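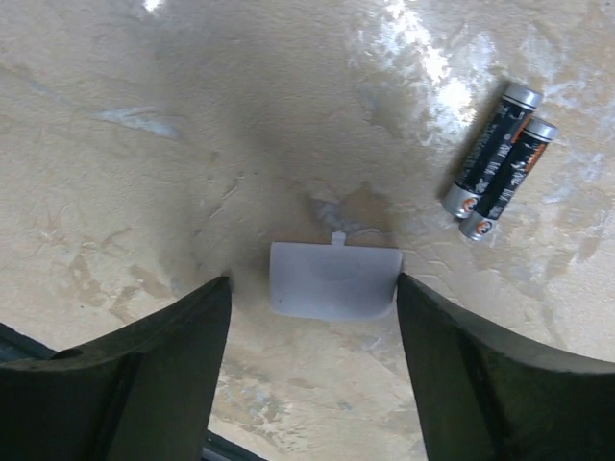 Working with small battery-powered items: your questions about our handling rules

Posted 18 November 2023 by Petro Yatsenko

Since the Pradbridge handling rules went out in August, my inbox has been full of very good questions, and I've answered so many of them twice that it seemed kinder to everyone to put them on one page. The rules cover any bench where a robot arm handles battery covers, loose cells and small plastic housings. If your bench only moves boxes and cans you can skip most of this, though you're very welcome to stay and read along!

Do the rules apply to practice runs, or only to recorded ones?

Both, I'm afraid. I know a practice run feels like a private affair between you and the arm, but a cell that rolls under a gripper doesn't know whether anyone was recording. Please do the bench check before you enable the motors, every time, even if you only stepped out for a coffee.

What does the bench check involve?

Wipe the surface, look at each cell for dents, torn wrappers or any sign of leaking, and put anything metal that isn't part of the task into the lidded tray. Then move the arm slowly through its reach with nothing in the fingers and watch the cables as it goes. Write your initials on the sheet. It takes me four minutes on a good day, and I am slow and like to chat while I do it.

Can loose cells lie on the table while the arm is working?

Yes, if the task calls for them. Taking a pair of AA cells out and setting them down is the whole point of several of our tasks, and it would be silly to forbid it. What we ask is that the cells rest side by side on a dry, nonconducting surface, clear of coins, clips, bare connectors and tools. Please don't leave them in a heap at the end of the day. They go back in the sleeve with their contacts covered, and anything dented or leaking goes in the red tub and never back on the bench.

Why is there a limit on grip force? The cover pops off much faster if we squeeze.

It does, and I've been tempted myself. Thin plastic covers have a little latch that bends when you press it the right way and snaps when you press it the wrong way, and once it has snapped the item is no use to the next team. Start at the lowest setting on your grip table and go up one step at a time. If you reach the limit written on the task card and the part still slips, stop and look at the finger pads. Nine times out of ten (my own guess, not a measurement) they want cleaning, or the approach angle is off. Raising the limit needs a note in the log and a second person's agreement.

Is the rule any different when the item is held upright?

A bit, yes. An item standing up between two fingers has a small contact area and a long lever above it, so it twists easily if anything brushes against it. We ask for slower travel, and we ask that no one reach in to straighten it by hand while the motors are live. Pause the arm first, wait for it to be fully still, then help. If you are using two arms, both of them get paused, including the one that seems to be minding its own business.
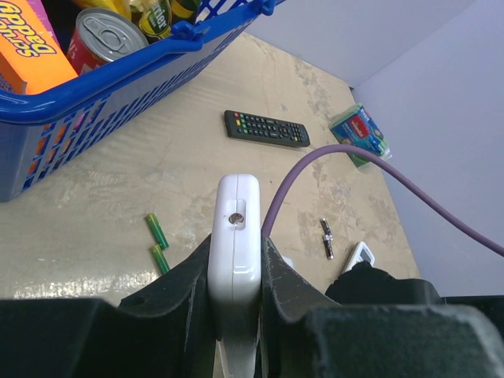

Darnance wrote in to say that the pause rule is fine on paper, but that pausing both arms for every small correction breaks a session into crumbs, and could the second arm simply be parked out of reach instead?

It's a fair point, and we talked it over for a good long while. The answer we settled on is that parking counts as pausing if the second arm is in its marked rest position and its motors are disabled. A parked arm with live motors is still a live arm. So by all means park it, press the button, and carry on with your correction. We've added this to version 2 of the rules with our thanks.

Which screws are we allowed to undo?

Only the ones named on the task card. Many battery compartments are held shut with a small screw, and if the card says the screw comes out, a person takes it out before the run with the motors off, or the arm does it with the driver listed on the card. Screws that hold a housing together stay where they are. If you can't tell which kind you're looking at, leave it alone and ask me. I really don't mind being asked, and I'd much prefer ten emails to one opened power supply.

On the same note, please never hand the arm anything that is plugged into the wall. An item goes on the bench unplugged, and if it runs on batteries it is switched off first if it has a switch.

How should we route cables?

Leave enough slack for the full reach of the arm, and no more than that. A loop that stands clear of the fingers is fine. A loop that can drop over the item, or catch on the neighboring arm, needs a clip. Check it at the far corners of the workspace, which is where the trouble usually shows up, and check it again whenever you change the tool or the camera mount. 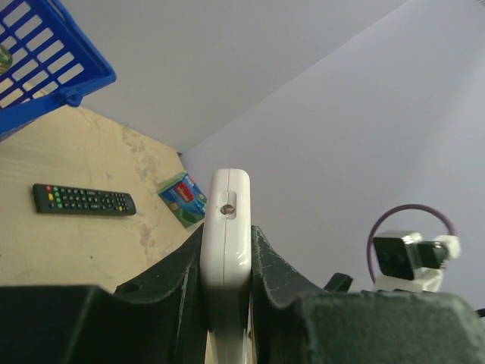 Please also look at the cable jacket once every 7 days for nicks or flattened spots, particularly where it bends. Tape is not a repair. If you find damage, tag the cable, take it out of service and use a spare from the drawer while we order another one.

Can we leave other things on the table to make the task more realistic?

Yes, and we encourage it! A real kitchen counter or living room table has plenty going on, and an arm that only ever meets a bare surface learns very little about people's homes. Just write down what you put out, keep glass and open liquids away from the edge, and make sure nothing extra blocks the path to the stop button.

What if something goes wrong?

Press stop, step back, and take a breath. Then note what happened in your own words while it's fresh, even if no one was hurt and nothing broke. Near misses are welcome on the form, and no one will scold you for one. We keep the reports for 96 weeks so that we can look for patterns across teams. A warm, swollen or leaking cell is a different matter: clear the area and call the site safety desk before you do any paperwork at all.

Do visiting teams need their own training?

They need our short bench session, even if they have years of experience elsewhere. The Plokik and Tô groups both did it this fall and had useful things to say about our wording, some of which you'll find in the answers on this page. To book a place, write to the bench desk with the names of everyone who will be handling items, and please include the people who say they'll only be watching.

Contact the Pradbridge bench desk | © 2023 Pradbridge | Back to top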